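Last updated 18 October 2023

## Sorting a drawer of loose wires into baskets

Loose hookup wire and thin leads knot together no matter how they were put away. The method below works for a small pile and needs three open baskets and a clear table. Plan on 36 minutes the first time.

### What you need

- Three rectangular plastic baskets with holes in the sides
- A smooth tabletop
- Twist ties or short strips of hook-and-loop tape
- Masking tape and a marker
- A small pair of cutters

Different colored baskets help. If two are the same color, put the odd one in the middle so you can tell left from right without reading a label.

### Set up the table

1. Wipe the table and let it dry.
2. Line the baskets up along the back edge with the long holes of the drawer's worth of space in front of them left free for the wires.
3. Decide what each basket is for. I use left for keep, middle for not sure, and right for scrap.
4. Put the whole pile down in front of the middle basket. Don't start pulling yet.

A thin wire disappears against a patterned top, so work under a good light or lay down a sheet of plain paper.

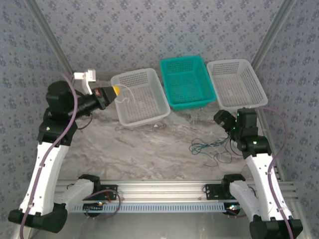 Hadiza Okoro wrote in to say she sorts by length first and color second, and that a middle basket only puts off the decision. "Anything I'm not sure of in June is still there the next June," she says. If that sounds like you, use the middle basket for short pieces and make yourself choose between the other two for the rest.

### Loosen the tangle

Pulling on one end tightens every loop it passes through. Do this first:

1. Lift the pile with both hands and shake it gently over the table.
2. Set it down and spread it outward from the center with your fingertips.
3. Find a loose end near the outside and push it back through the nearest loop.
4. When a wire comes free, lay it in a basket before you reach for another.

If a knot won't open, leave it and work on the other side of the pile. Cut only as a last step, and cut the wire you care about least.

### Coil and label

Coil each wire you're keeping around three fingers and tie it once. Write the length on a piece of masking tape and fold it over the tie. Mine go up to 1000 mm, and anything longer gets its own bag.

Wire ends catch in basket holes. Tuck them inside the coil, or line the basket with paper.

### Put it away

Keep colors together if you have enough of each. Take the scrap to a place that accepts electrical waste. The Kitmont drop-off takes it with small appliances.

Morenike Balogun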